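Studierendenprojekt Phuthong: Teilnehmerinnen und Teilnehmer gesucht

Die Robotik-AG in Herden sucht für ihr Projekt Phuthong Personen, die uns beim Aufnehmen von Alltagsbewegungen helfen. Wir möchten, dass ein Roboterarm später einfache Arbeiten im Haushalt lernt, zum Beispiel Schuhe ordnen oder Kleidung weglegen. Dafür brauchen wir viele Beispiele von verschiedenen Menschen. Unser Ziel sind 1.000 Aufnahmen, bis jetzt haben wir 193.

Sie arbeiten mit zwei Greifern, in jeder Hand einen, und bewegen damit Gegenstände in einem möblierten Zimmer. Vorkenntnisse sind nicht nötig. Am Anfang gibt es eine Einweisung von 15 Minuten, danach können Sie so langsam arbeiten, wie es für Sie angenehm ist.

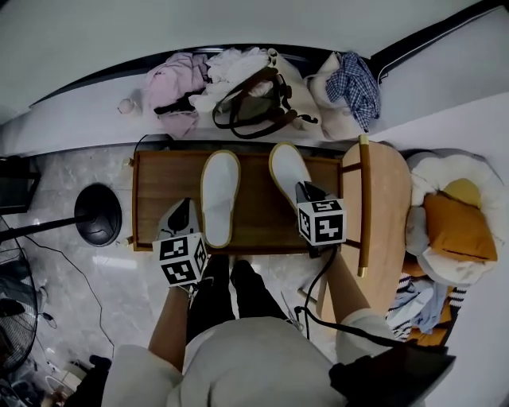
Aufgabe „Hausschuhe“: Der rechte Greifer fasst den Schuh an der Spitze.

Wen wir suchen:
Personen ab 18 Jahren, auch von außerhalb der Hochschule
Beide Hände sollen ohne Schmerzen beweglich sein
Deutsch oder Englisch, so dass Sie die Anweisungen verstehen
Linkshänder sind besonders willkommen, von ihnen haben wir noch sehr wenige Aufnahmen

Ein Termin dauert zwei Stunden mit Pause. Bitte tragen Sie bequeme Kleidung und nehmen Sie Ringe und Armbanduhr vorher ab. Ihr Name wird nicht zusammen mit den Aufnahmen gespeichert. Eine Bezahlung können wir leider nicht anbieten, aber Getränke und eine Bescheinigung über die Teilnahme bekommen Sie von uns.

Anmeldung bis 8. August 2025 bei Nipon Kaewmanee, im Sekretariat oder über das Formular auf dieser Seite. Fragen zur Technik beantwortet gerne Theerawat Chuensuk.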